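Re: Marble-look table top, is it a bad idea for a kitchen that is used every day?

Trokport Home Board > Kitchens and Surfaces > Page 1 of 1

clotari_kitchen
Good evening to all. We are renewing the kitchen in our apartment and I must decide the top for the table, 330 cm of counter is already decided (plain gray), only the table remains. My husband wants beige with brown veins. I am afraid that after one year I will hate the veins. Does anybody live with such a pattern? I ask for the real stone and also for the imitation, because the price is very different and the shop in Clotari keeps both.

mortar_and_pestle
We had real marble for 3 years. Lemon juice, one dinner, finished. You get a dull spot and it stays. I would never buy it again for a place where people eat.

Honorato54
I do not agree with the previous post. The dull spots are part of the stone. My mother's table has them everywhere and it is the most beautiful thing in her house. If you want a surface that never changes, buy plastic.

mortar_and_pestle
Easy to say when it is your mother who cleans it.

Honorato54
I clean my own also, thank you. Soap without acid, soft cloth, sealer every February. It takes one evening.

clotari_kitchen
Please, no fighting in my thread :) The etching I understand now. But my question was more about the pattern. Do you see the crumbs on it? On our old white table I saw every crumb from the other room and it made me nervous.

slowdrawer
Beige with brown veins hides crumbs very well, maybe too well. You think that the table is clean, then you put your sleeve on it. Coffee rings are also hard to see until they are dry. For a nervous person I think it is a good choice. What disturbed me more was the repeat. On the cheaper imitations the same vein comes again and again, and when you once notice it, you cannot stop to notice it. Ask the shop to show you the full sheet before it is cut, the small sample tells you nothing.

Drornari_tiles
I sell tiles, so take my opinion with care. Slowdrawer is right about the repeat. I would add the direction of the veins. If they run along the table, it looks longer, and if they run across, it looks like a cake that somebody has sliced. Also check the edge, on many imitations it is one flat color and the veins stop there suddenly. Some customers do not mind, others come back angry.

mortar_and_pestle
The direction is not important at all, you will put plates on it.

Drornari_tiles
In my shop it is the second question after the price.

slowdrawer
It depends how much is standing on the table. I find that the veins look quite calm as soon as there is something dark on top of them. I have two pictures where you can see the kind of beige I mean, with black against it. 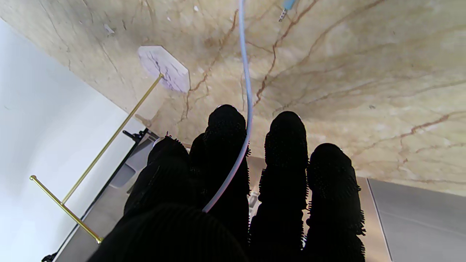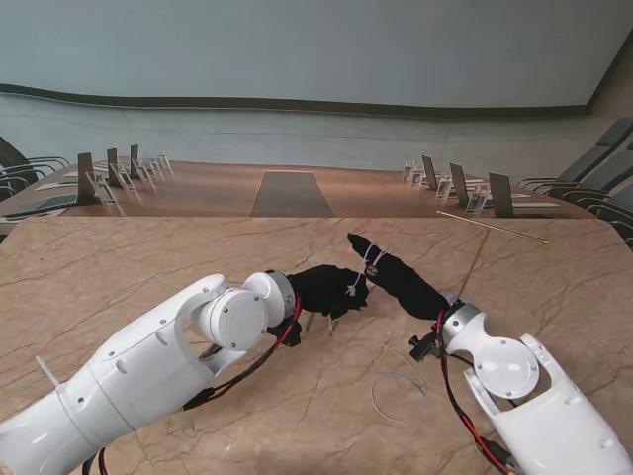

For this reason I would not worry about black chairs or a black lamp with it. What I would avoid is wood in orange tones, the beige then turns a little pink in the evening light. I had to change the bulbs in my dining room because of this, and the new bulbs were more than 100 in our money, so it was not a small mistake.

clotari_kitchen
Thank you, this helps me! Our chairs are dark brown, not black, I hope it is the same. I will ask for the full sheet and I will look at the edge.

Honorato54
Dark brown is fine if it is darker than the veins. If it is the same brown, it will look like you tried to match them and failed a little.

mortar_and_pestle
For once I agree with him. But still take the imitation.

clotari_kitchen
My husband has read all this and now he wants the real stone because of the mother of Honorato54. I will write again when we have been in the shop.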